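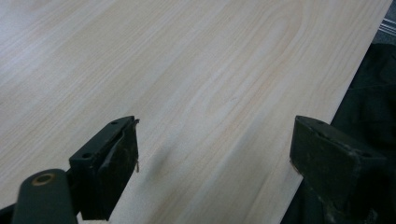 Wulan Liew puts it this way: you can't write down how hard to squeeze something, but you can squeeze it a few times and keep the record. Most of our work at Jevelano starts there. We show robots how to do small jobs with the hands, and we turn those showings into recordings that other people can train on.

About Jevelano

We are a small company on the upper floor of the Brerness building. We make demonstrations to order. A customer sends us a task, such as picking up a part, putting an item in a box or passing something from one hand to the other. Our operators do the task with hand-held grippers, over and over, and the customer gets the recordings with notes on each one.

We began in January with one pair of grippers and a single customer, a packing firm called Tambunan. The first order was for 1,095 demonstrations. We delivered 2,054, since the early ones were slow and we did many of them again.

How we work

Most orders are done with hand-held grippers. The operator holds one in each hand and works at a table much as anyone would. There is no robot arm to wait for, and a new operator is usually comfortable by the end of the first day. Getting good takes longer. The grippers are wider than fingers, they don't bend at the tip, and small items have to be approached from the right side.

We also take on remote control work, where the operator drives the customer's own arm from our room or from theirs. It is slower and costs more. We suggest it when the arm has limits a person would not run into by hand – a short reach, for example, or a wrist that only turns so far.

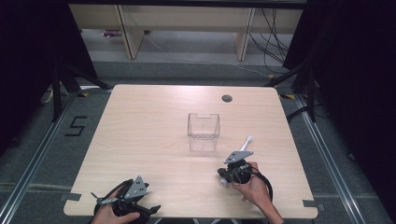
Slow down before the grip and not during it, is what Ikhsan Mangundap tells new operators, and the same line is on the first page of our handbook. A pause in the middle of a grip gets learned along with everything else.

Every order goes through the same steps. We agree on the start and end of the task in writing. We record 10 trial demonstrations and send them over. When the customer is happy with those, we go on to the full set, which for most jobs is over 2,000. Failed attempts are kept in a separate folder and labeled, and customers can have them at no extra charge.

Our Punside software

Punside is the program we use to sort and check recordings. Customers get a login for as long as their order is open. It plays back both hands together, and a reviewer can mark the moment of contact or send a recording back to be done again.

Visits and work

Customers are welcome to come and try the grippers before they order. We take on new operators when we have the orders for it. No technical background is needed, and training is paid from the first hour. Please write to the office and tell us which hours suit you.

Page last updated 2023-02-18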